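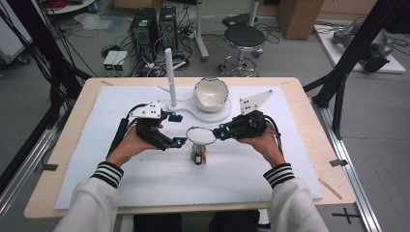

**Figure 3.** Two black hand-held grippers over a white sheet, table edge showing.

### 4.2 Kit lists and what families do with them

Second data set. Camp kit lists from 183 youth groups in Ramura and Katdale districts, mostly weekend camps, a few longer. Lists were coded by Yensuk using the Carel sheet (see 3.1), then recoded by the second author where the wording was unclear. Disagreements mostly over footwear. "Sturdy shoes" was coded as a loose rule, "hiking boots" as a strict one, "closed shoes, no runners" as strict as well, though we went back and forth on it.

Parent survey went out in November with the camp forms. 1,180 replies usable. Blank or half-filled forms dropped, same for doubles where both parents answered for the one child (kept the earlier one).

Main result: longer lists were not followed more closely. Families with a two-page list packed the clothing items and skipped most of the rest, espescially torches, spare batteries and the second towel. Short lists did better on nearly everything except wet weather gear. Leaders at Inthanon camp site told us the same thing before we had any numbers.

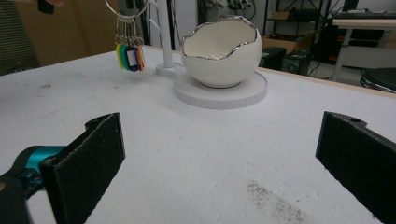 **Figure 4.** Cream-white bowl with a wavy silver rim, on a pale round platform.

Labelling. Groups that asked for names on every item logged fewer lost hats and jumpers, but the lost property books were kept very unevenly, so treat this with caution. Across all camps the books held more than 1,794 entries. Some entries are one sock. Some are "bag of stuff, blue". We did not try to weight them.

Cost came up a lot in the open comments. Parents new to a group bought items that were never used, and several said a "borrow first" note at the top of the list would of saved them money. Only 4 groups had one. Pongsak Yensuk followed these up by phone; all had a shelf of spare gear at the hall and all let new members use it for the first season.

Colour rules for neckwear and socks are left to 4.3, as the coding there was done seperately.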